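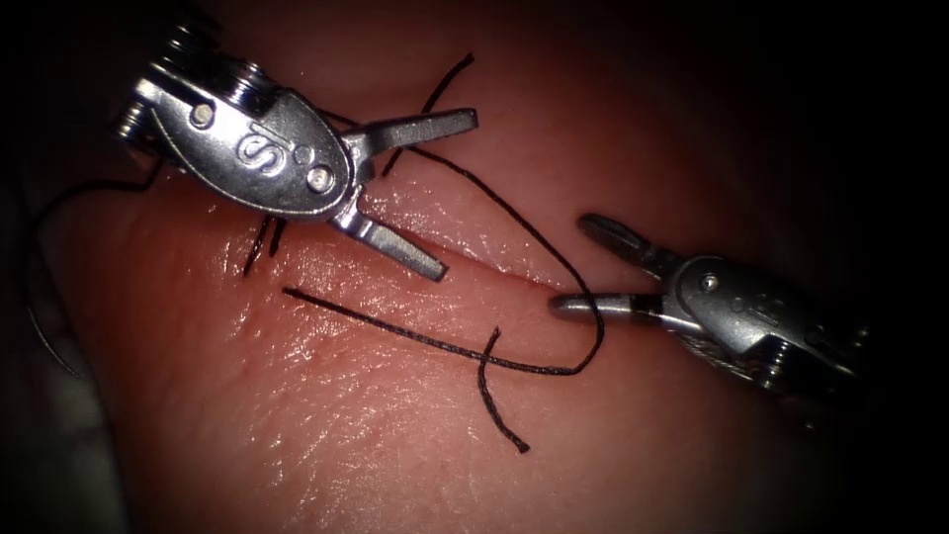
One member wrote in before the review was finished to say that the Finstead stool was fine for an hour and a pain in the hips after that, and that the old padded drum stools should have been kept.

We partly agree. The Finstead is a saddle stool, sold by Vasiliu for $75 with the foot ring included. It has a split seat, a gas lift and hard plastic casters. We have used it since March for bench practice, reading and a lot of sitting around waiting for a turn.

Assembly is simple. The gas cylinder drops into the base, the seat plate goes on top, and four bolts hold the seat to the plate. The hex key in the box is soft and rounded off on the third bolt, so use your own. The whole job took around 14 minutes. The instructions show the foot ring upside down. The clamp goes underneath.

The seat is firm. People who had used a saddle stool before liked it right away. Everyone else needed a week or two, and a couple of people never got used to it. It puts your hips higher than your knees and tips you forward a little, which helps if you lean over a bench for long stretches. If you mostly type, get a normal chair.

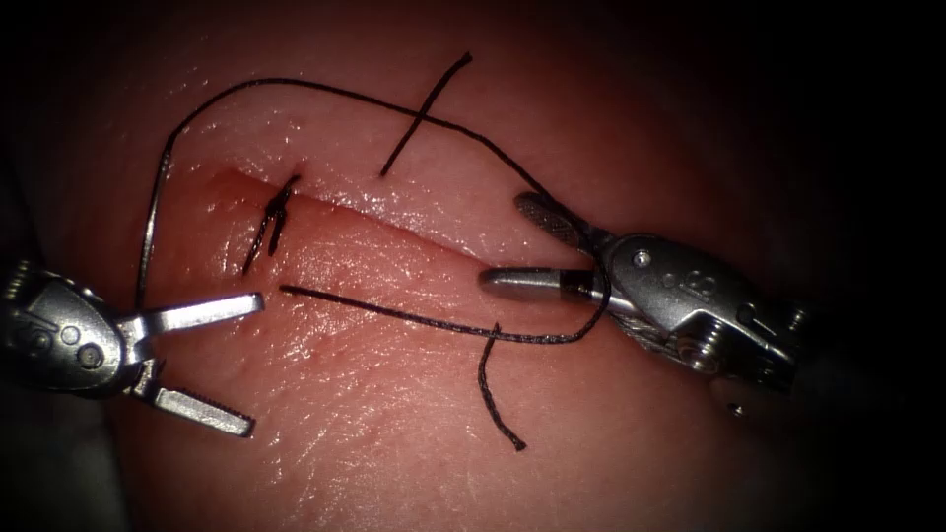

Landonside Surgical Skills Club: Equipment Reviews

Height is the main weak point. The lift has 7 inches of travel, and at its lowest setting the seat is still too high for our shorter members to plant both feet. The foot ring helps, but then you can't push yourself along the bench. Vasiliu lists a shorter cylinder as a spare part. It was out of stock both times we looked.

The casters roll well on vinyl and badly on anything else. They are loud on tile. They don't lock, and on the sloped floor near our sinks the stool drifts if you stand up quickly. We swapped one set for soft rubber casters from the hardware store in Moduvthorpe and that took care of the noise. The stem is a standard size.

The cover wipes clean and has no stitching on the top, so there are no seams for dirt to sit in. It has held up to daily wipes. The underside is bare board with staples, and one edge has started to lift. A strip of tape has kept it flat so far.

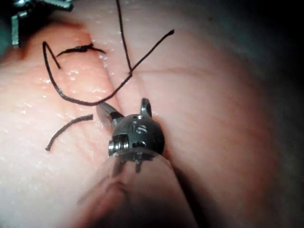 Close-up of the instrument tip over the tissue surface.

After nine months the gas lift still holds its height. The lever has some play in it and squeaks. The foot ring slips down under a heavy foot unless the clamp is very tight, and we retighten it every few weeks.

Good: firm seat, easy to clean, fair price, standard parts.

Bad: too tall for some people, noisy casters, poor hex key, foot ring slips.

We would buy it again for bench work, with the rubber casters added to the order. Try one first if you are on the short side. There is one by the window in the practice room, and the seat height is marked on the column with tape.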